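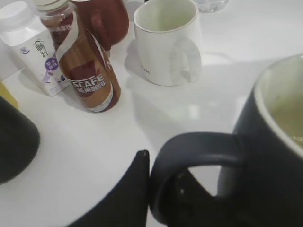 3.2 Container choice in shared kitchens

Staff at the Clundholm and Duvell offices kept drink diaries during the study period. Each entry recorded the drink, the container it came in, and whether a mug was used. We left out water taken straight from the tap, as few people remembered to write it down.

Mug use was higher at Clundholm, where the dishwasher is next to the coffee machine. At Duvell the sink is down the hall, and paper cups were the usual choice before noon - even among people who kept a mug at their desk.

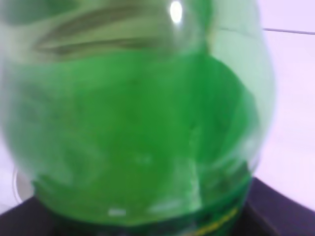 By Yanling Wan
October
2 comments | 9 shares

Bottled drinks followed a different pattern. They were mostly bought outside and carried in, so the kitchen layout had little effect on them. Of the 22 people who completed the diary, two reported no bottled drinks at all. Several others refilled the same bottle for days and logged it only once, which means our totals for plastic are probably low.
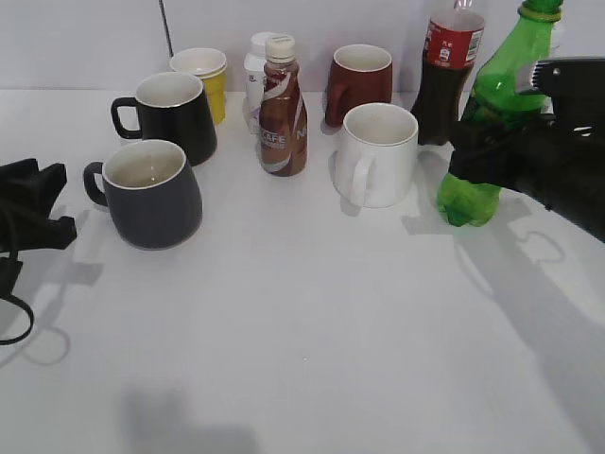 2 min read

Figure 2. Mugs, paper cups and bottles, the container types coded in the diaries.

Cartons were coded separately from bottles, following the Marquez scheme. Milk added to coffee was not counted as a drink. Where an entry named a drink but no container, we asked the participant the next morning and dropped the entry if the answer was unclear. The Rernesia office joined too late for this part of the analysis and is covered in Section 4.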